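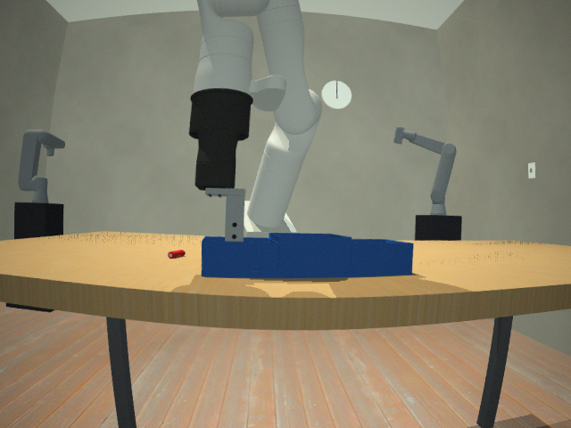
Search this blog Go

The sorting policy has been retrained on 2,000 simulated episodes, up from 300. Same network, same action space (end-effector deltas plus a gripper command), same two camera views. The only other change is the chunk length, which I cut because long chunks kept overshooting the bin rim.
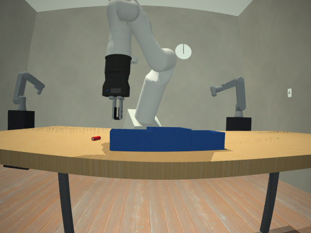

Evaluation was 100 rollouts per checkpoint with randomised starting poses. The Plendeo baseline stalls over the bin in a fair share of its failures. The retrained one mostly fails at the grasp, and I prefer that, as grasp errors are easier to label.
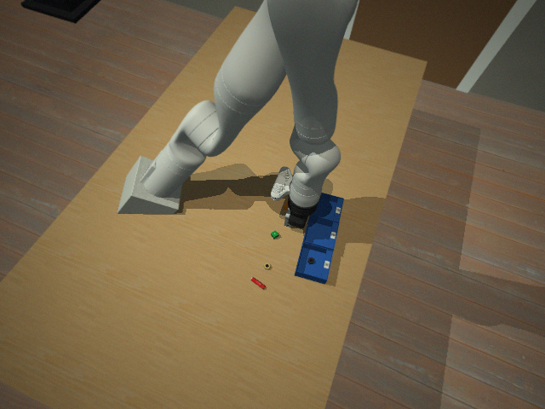
Viewpoint matters more than I had assumed. A low front camera sees the outside wall of the bin and nothing of its interior, so the policy has to infer the target compartment. From the raised angle the three compartments and their white markers are all in view, as are the green cube, the brass-coloured nut and the red rod on the table. Dropping the raised view cost far more than dropping the front one. 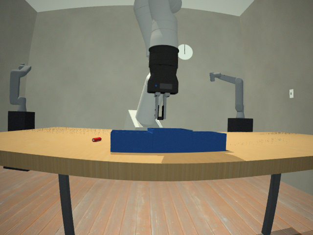
Next is colour randomisation on the bin, then the Berchtold controller gains. Config files go up Thursday.

2 comments

Rupert Gisler: Did you re-tune the learning rate for the larger set?

zado_fan: Any plans to release the 300-episode checkpoint too?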